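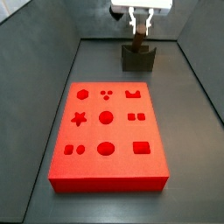

Subject: Re: [foam-and-inserts] Shape boards, how deep to cut?

Hi all,

Sorry for the slow answer, I've been up to my elbows in red dust since December and I only read the list when my hands are clean.

Iñaki Segura wrote:
> I'm cutting a shape board for my sister's preschool, nine holes in a
> slab of foam, and I can't decide on depth. My first try was so
> shallow the pieces tipped out when anyone bumped the table. Second
> try was so deep the kids had to turn the whole thing over to get
> them back. Also, is it worth doing any holes that take more than one
> piece, or is that just confusing? And what is everybody using to
> keep the red from going blotchy?

Iñaki, I went through exactly this with the Trullosdale board! Mine is three rows of three too, and the row I fussed over most was the top one, with the hexagon, the three little round holes in a triangle, and that notched shape that everyone at my house calls the crown. The hexagon was easy. The crown took me a whole evening and I threw out 2 blanks before the notches came out clean.

On depth, I cut mine 20 mm and I wouldn't go any shallower for kids. What fixed the "can't get it out" problem for me was making the pieces taller than the hole, so there's always something to grab. If your pieces are already made and they're short, cut a small thumb scoop on one side of each hole. I did that on an older board and it isn't pretty, but it works fine.

As for the holes that take more than one piece, yes, do them! I have the three rounds, a pair of small squares, and one spot with a rounded square next to a small circle. My nephew goes for those first every time and leaves the star for last. The only thing I'd warn you about is the thin bit of foam between two holes that sit close together. Go slow there, use a fresh blade, and don't pull the waste out until you've cut all the way around (ask me how I know). I leave a good wide margin around the outside as well, so there's somewhere to hold the board while you carry it.

For color, I gave up on painting and buy the foam already red. I get mine from Prament in sheets, 344 grams each on my kitchen scale, and the color goes all the way through so the cut walls match.

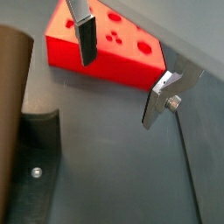 The loose pieces are a whole other hobby, and I've been having more fun with those than with the boards. I'm working on a pretend food set called Gondal - don't ask, my nephew named it - and I want things that are nice to look at even when they're not in a hole. Cheese is the obvious one to start with, and for that I'd make the holes all different sizes like on the red wedge, with a few small ones bunched together and a couple of big ones off by themselves. Evenly spaced holes look like a colander. I sand the long sides with 200 grit and leave the top alone.

Send the list your hole layout before you cut the third one, Iñaki, I'd love to see where you put the star. And if anybody has a leftover half sheet from Witside in yellow, I'll happily trade red for it.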